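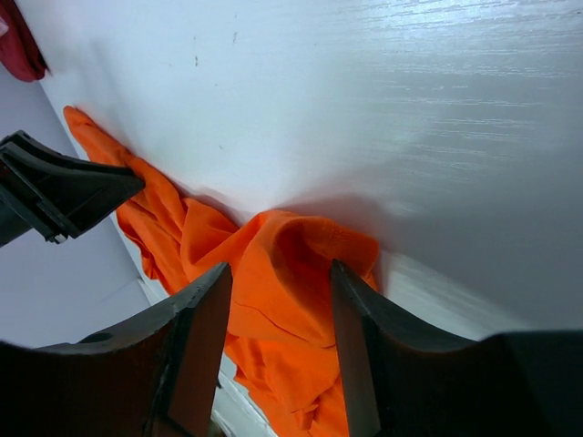
Vol. 5, No. 2

The Orange Cloth Stays Out

Every household has a cloth that has drifted loose from its job. Ours is orange. Not a tasteful burnt orange, either, but the orange of traffic cones and hunting vests, and it lies in a heap against the white paint as though it had been elected to the position.

I bought it in Roltenden two years ago, from a bin by the register, during the brief period when I believed I was a person who dusts. The white gloss was new then. I had painted it myself, badly, over one long February, and the brush marks are still there if the light comes in low. Gloss keeps a record of everything. There are two small dark specks on it now that I have looked at every morning for a month and have yet to wipe, despite the means of doing so lying well within reach.

"You've got it backward," said Debashish Nanayakkara, who cleans houses for a living and has seen worse than mine. "People put the cloth where the dirt is and feel like they've cleaned." He charges extra for this sort of remark, or ought to.

His own system is strict. Thin cloths for paint, thick ones for floors, and anything used on an oven goes straight in the trash. Cloths get folded in four, so that you have a fresh side to turn to when the first one goes gray. Gloss gets a barely damp wipe along the brush marks, then a dry one. He will not discuss sprays.

I tried folding mine. It held the shape for some five minutes, then relaxed into its usual mound, with a single crease across the middle to show I had made the effort. My neighbor Endale irons hers. I have decided to think of this as a cry for help.

The shelter magazines would have me buy a basket for it, probably in seagrass. But a cloth in a basket is a cloth I will forget I own, and then I'll be back in Roltenden at the bin by the register, choosing between orange and lime green.

As for the specks, I have named the lower one Sepp.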